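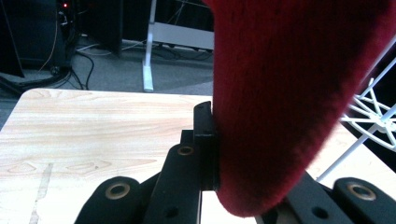

Ticket 2000-13: Red plush piece shedding fibers and marking at the tip
Product line: Trundby soft goods
Status: Resolved, monitoring
Opened: September 22, 2020

Reported problem

Customer has a red plush piece from the Trundby range, tapered, rounded at the lower end. Fibers come off on hands and on light surfaces. Pressing the pile leaves a dent that stays visible. Customer also reports a darker area along the edge and asks if the dye is uneven. Piece was bought in February and stored in a box until this month.

Customer has tried: shaking outdoors, a lint roller (one pass), a damp cloth. Damp cloth made the pile lie flat in one direction. No detergent used.

First response

Asked for the batch code on the sewn label and the type of cloth used. Asked customer not to wet the piece again until the code was checked. Sent standard storage sheet.

Reply received. Batch code ends in 7. Cloth was plain cotton. Label says surface clean only, Kovton pile fabric, polyester fill.

Checks

1. Batch. Codes ending in 7 were cut from a Kovton roll with a longer pile than the previous one. Longer pile sheds more at first and holds a pressure mark longer. No recall on this batch.

2. Color. Requested a test under even light, piece turned a half turn. Customer confirms the dark area moves when the piece is turned. It is pile direction and shading. Dye is not uneven. Closed this part of the complaint.

3. Color transfer. White cotton, dry, rubbed on the underside. No color on the cloth. Repeated with the cloth slightly damp. No color.

4. Seams. Customer checked the seam near the tip for open stitching. None found. Fibers are coming from the pile face, so there is no fill leak.

5. Dent recovery. Pressed with a thumb, released, left alone. Mark still visible the next morning on the area that had been wetted. Mark gone on the area that had stayed dry.

Cause

Two separate things. Loose cut fiber left in the pile from production, and pile flattened by moisture followed by drying under contact in the box. The box is too small for the piece and the lower end was bent against the side.

Fix sent to customer

- Vacuum with the upholstery nozzle, lowest setting, mesh over the nozzle.
- Brush with a soft dry garment brush, against the pile first, then with it. Short strokes. Do not use the Bilyk wire brush sold for rugs.
- For flat areas, hold a steamer a hand's width away for a few seconds, then lift the pile with the brush while warm. Do not touch the steamer to the fabric. Let dry fully before storing.
- Store upright or hanging, nothing against the sides. No vacuum bags.

Follow-up

Customer vacuumed twice and brushed once. Shedding down to a few fibers on a dark sleeve. Flat area lifted after the second steaming. Slight mark remains close to the tip, acceptable to customer. No replacement requested.

Internal note

Storage sheet does not mention box size. Request sent to Tavside packaging to add a line on it. The 1000 sheets already printed will go out as they are. If another ticket comes in on the same batch, link it here and do the cotton test before anything wet.

Leave open for monitoring, then close.

1 comment | 0 shares

This site uses cookies to keep you signed in and to remember your settings. Accept | Manage

Contact Tavside Support | © 2020 Tavside | Back to top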